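Lostlow Kitchen Words

A small collection of the words people use at home for cooking, serving and cleaning up, gathered by Dariusz Pawlak and Libor Procházka. It grew out of a notebook that Dariusz kept by the phone, and it still has a bit of that notebook's character, so please be patient with it.

What you get

There are 2000 entries in words.csv, one per line, each with the word, its meaning, and a sentence in which somebody used it. A second file, variants.csv, holds 300 spellings we couldn't bring ourselves to throw away. Everything is UTF-8, with commas between the fields and quotation marks where a sentence has commas of its own.

How it was gathered

We talked with 22 families, mostly in their own kitchens and mostly in July, and wrote down what we heard. Libor checked the meanings afterward – a long job, and he did it with great good humor.

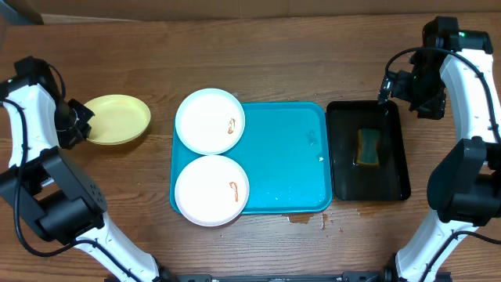

The topic column is the one we still argue over. "Rinse" and "soak" ended up under cleaning, "drain" is under cooking, and "scrape" appears in both, so search the whole file if you're after a particular word.

Known gaps

Baking is thin, and drinks are thinner. Two families asked us to leave out their nicknames for dishes, and we did.

Corrections are very welcome! Send the line number along with your note.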